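Osvaldo Rangel

Spent the morning setting up the snack and sample desk in the back office. It's two pale wooden desks pushed together, so there's a seam down the middle that catches crumbs and loose paper. I'll live with it.

The main job was the little packets. We had 375 of them in one bag and I was tired of digging. They now stand upright in a cardboard organizer with wooden dividers, in rows.

The organizer was 28 dollars from Frerichs. I looked at a plastic one from Bredel first, but the slots were too wide and card-sized things fell over in it.

Put it on the side you reach for. I had it by the wall for a week in June and kept stretching across the laptop.

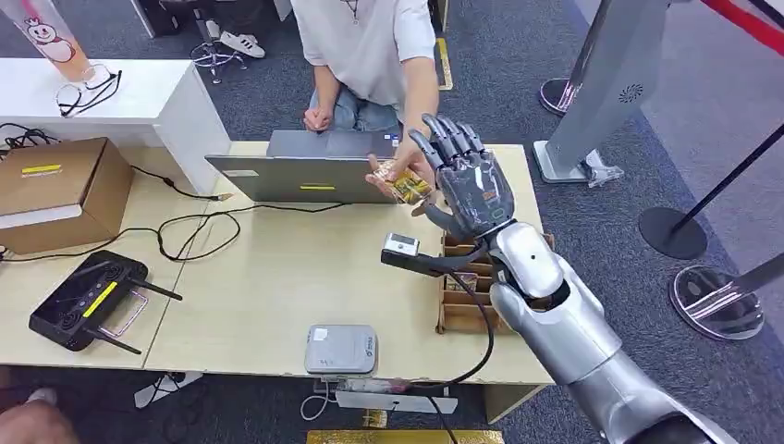 Next problem is cables. The router sits on the left with its antennas pointed out, and the black cables go behind it in a heap. I cut Velcro ties for half of them last night and ran out.

Label both ends before you bundle anything. I did one end only, and had to pull the whole bundle apart to find the right plug.

Yellow labels on everything, same as the storeroom. They're easy to read from the door and they peel off clean if you do it slowly.

Still to do: find a shelf for the cardboard box, move the router off the desktop, get a tray under the desk for the power strips. The tray I want is 183 dollars from Warance – too much for bent metal. Going to look for a used one.

If anyone has a cheap under-desk tray that holds up, tell me which. The desks are thin, so clamps are better than screws.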